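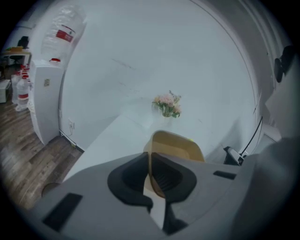
Huw Kneath wrote to ask why his new toothpaste says 97% of people would recommend it, when he has tried it and thinks it tastes like wet chalk. Is he one of the unlucky three in every hundred, he wants to know, or is somebody fibbing?

Search for a topic, a word or a question Go

Can you trust a number on a packet?

Probably nobody is fibbing, Huw. But a number can be perfectly true and still give you the wrong idea, and people who sell things know this very well.

"Per cent" means "out of every hundred". So 97% sounds like nearly everybody in the whole country lined up and said yes. They didn't. Somebody asked a certain number of people a certain question, and the packet shows you the answer it likes best.

Who did they ask?

Look for the tiny writing, usually on the back or along the bottom. Let's say Faltex toothpaste asked 2,000 people. That is a fair number. Now let's say those people had all joined the Faltex Smile Club, and got a free tube for filling in the form. Would you expect them to be grumpy about it? The people who hated the stuff never joined the club, so they were never asked.

Picking people who are likely to agree with you spoils the answer before you start. If you stood outside a swimming pool and asked everyone coming out whether they liked swimming, you would get a lot of yeses. Try it outside the library and see.

How many did they ask?

Suppose Probert's cereal says that half of children prefer it. It might have asked 6 children, and 3 of them said yes. If just one of those had been in a bad mood that morning, "half" would have turned into "a third". Small groups wobble like that. With a big group, one bad mood makes hardly any difference.

What was the question?

"Would you recommend it?" is a funny sort of question. Recommend it to whom? Instead of what? I might recommend a cheese sandwich to someone who was starving, but that doesn't make it the best sandwich in the world.

Words like "up to" need watching too. Jeltden batteries last "up to twice as long". One battery that lasts twice as long and a whole boxful that last the same as any other would still fit those words. And twice as long as what? An old battery? A potato?

What about "tested by scientists"?

It sounds grand, but tested is all it says. It doesn't tell you how the test came out. If Trakel trainers are "tested by scientists to help you run faster", I would like to see how fast the runners went in Trakels, and how fast the same runners went in their ordinary shoes. If the company won't show anyone, I'm not very impressed.

Try it yourself

Find a cupboard and a grown-up who doesn't mind you emptying it. Look for packets with a number that is meant to impress you. For each one, write down who was asked, how many there were, and what they were asked. Leave a gap if the packet doesn't say. You may end up with a lot of gaps.

As for the toothpaste, Huw, you are allowed not to like it. Keep brushing, though, with a different one.

More like this
Why do crisp bags have so much air in them?
What does "best before" mean?
Is a goldfish's memory really that bad?
Averages, and how to hide things in them
Do carrots help you see in the dark?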